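Features > Work and Home > Small Networks

The Rack in the Spare Room

By Imani Halvorsen

Debashish Sikder runs a bookkeeping business from the back bedroom of his house. For years his files lived on one desktop computer and a drive in a drawer. When the drive failed one October, he lost two weeks of work and paid $2,526 to get most of it back.

He now keeps everything on equipment he owns, bolted into a rack. More people with small businesses are doing the same. Some are tired of monthly storage bills. Others want their records close at hand.

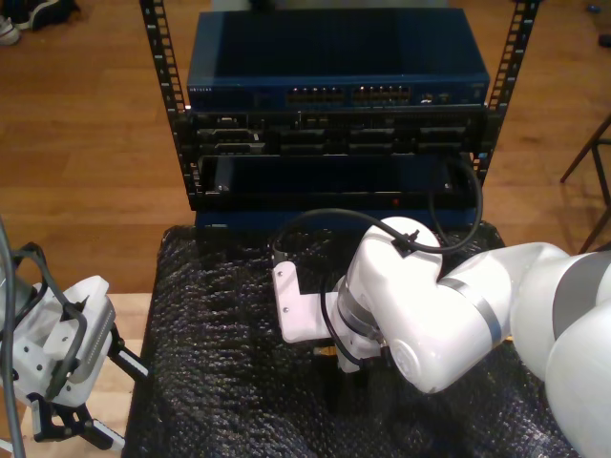 Vol. 32, No. 2

A short open rack is the usual starting point. It fits on a table, and the rails let the owner add a shelf or another unit later. Jacinto Villalobos, who installs office networks for Plurside, tells customers to buy more height than they need.

"They fill it within a year," he said. "Then they call me and ask about a bigger one."

Noise is the common complaint. Sikder moved his gear twice before he settled on a room with a door that shuts. Heat matters too -- a closet with no air moving through it is a poor choice in summer.

Cost varies a good deal. Yuto Wada, a dentist, spent $2,879 on his setup, and more than half of that went to storage. He bought the switch used. Villalobos has no problem with that, as long as the buyer resets it and installs the latest software the maker offers.

Wada plugs in one cable at a time and labels both ends before he moves on. It is slow work, and he did it over a weekend.

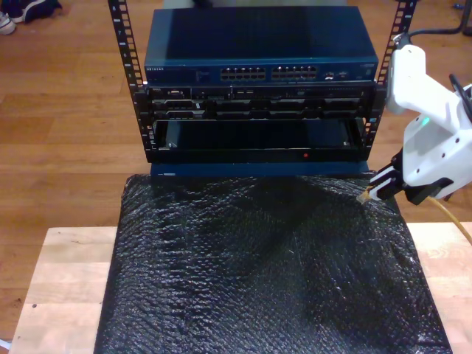

What about backups?

A rack at home does not protect anyone from a fire or a burst pipe. Sikder keeps a second copy at his sister's place and swaps the drives every other Friday. Wada pays for a small online account that holds patient billing only -- the rest stays in the office.

Both men test their copies by opening a few old files. Sikder missed a month last winter and has since put it on the kitchen calendar.

Related
Asuka Takagi on working without an office
Choosing a desk that fits the room
When to replace an old router
Paper records: what to keep and what to shred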